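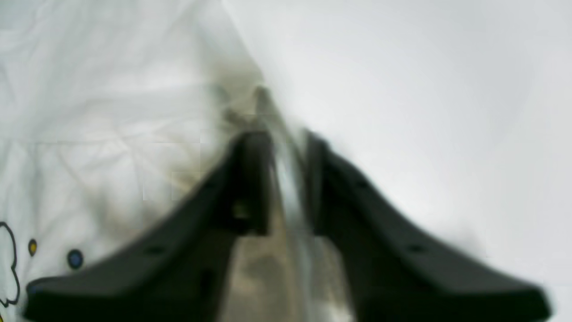
3. Grasp controller and perception

The task we chose for the project was removing thin plastic packaging from around soft items. Rigid objects were already covered by the group before us, and their planner (Vorby) was our starting point. Vorby assumes that an object keeps its shape once the fingers close. Film does not, so most of our work went into replacing that assumption.

3.1 Finding the film

Clear plastic on white fabric gives very little contrast. Our first detector looked for color differences and mostly picked up prints on the cloth instead. The second version looks for bright streaks and sharp creases, which are much stronger on film. We trained it on 2448 labeled wrist camera crops. The labels were made in Tiedemann, our own small annotation tool, and stored as rough outlines with one suggested pinch point each.

The fingers themselves take up a large part of the lower view. We mask them out with a fixed template that depends only on the gripper opening. This was simple to do and removed a whole class of false detections along the finger edges.

3.2 Closing the gripper

The Drollwood controller runs at 100 Hz. It closes until motor current rises above a threshold, then holds. With film the rise is almost too small to see, so we added a second check: after closing, the arm lifts slightly and the detector looks at the strip between the fingertips. If there are still streaks there, the grasp counts as held. If not, the arm opens and goes back to the last pinch point.

3.3 Logging

Every attempt is written to a Tronik log with joint states, current and images. By June we had 3326 attempts. The first 1000 were recorded before we fixed a clock offset between camera and arm, and we left them out of the results in section 4.

3.4 Known problems

- Film and cloth are sometimes pinched together. The current check cannot tell this apart from a clean grasp.
- Tinted or smudged film gets a lower score than clear film.
- The finger template has to be redone by hand if the camera mount is moved - we did this twice.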